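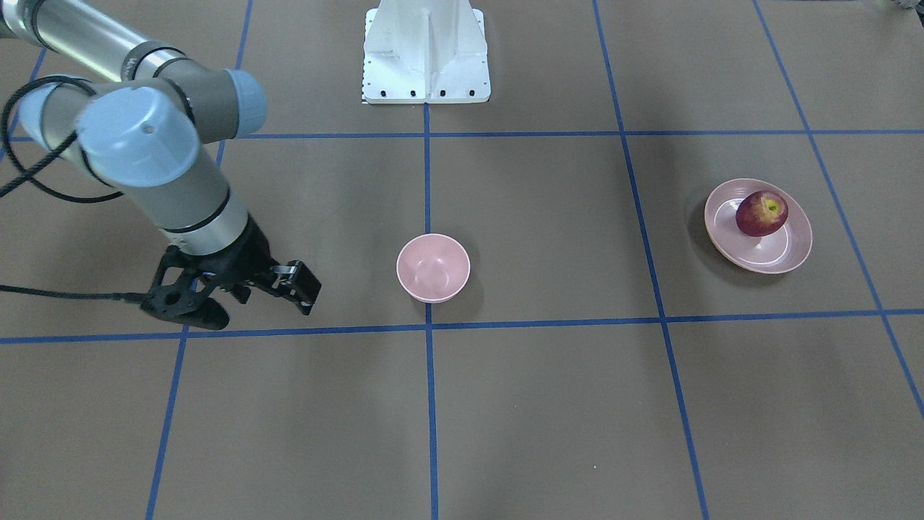 How Does a Robot Arm Know Where to Go?

By Marietjie Venter

When you want an apple, you look at it, reach out and pick it up. You don't have to think about your elbow. A robot arm has to work out every part of that, and the working out is done by software. Software is a set of instructions that a computer follows.

Step 1: Finding things

A camera sends the computer a picture. To the computer, a picture is a long list of numbers that stand for colors. A program called Foltico searches those numbers for patterns it has learned. A patch of dark red with a round edge might be an apple. A pale pink circle might be a bowl or a plate.

The people who wrote Foltico showed it 900 pictures of fruit and dishes so it could learn the patterns. It still makes mistakes. Shadows can fool it, and so can a shiny spot on an apple.

Step 2: Turning the picture into a map

Knowing that there is an apple is not enough. The arm also needs to know how far away it is. Things look smaller when they are farther from the camera, so the program has to correct for that. Straight lines of tape on a table can help people check the answer. If the program says the bowl is on the wrong side of a line, something needs fixing.

Step 3: Planning a path

Next, a planner picks a way for the arm to travel. Say the job is to move an apple from a plate into a bowl. The gripper, which is the robot's hand, has to get to the apple without bumping the bowl. The planner tries many paths inside the computer before the arm moves at all. On one job it tried 228 paths and threw out all but 21 of them. Then it chose the shortest one left.

Step 4: Moving

Each joint has a motor. The control software tells every motor how far to turn and how fast. Sensors in the joints report back many times a second, and if a joint is a little off, the software corrects it.

Try it yourself

Put a cup and a spoon on a table. Ask a friend to close their eyes. Use only words like "left," "forward," "down" and "close your hand" to help them pick up the spoon. Count how many instructions you need. Si-woo Tak, age nine, needed 20.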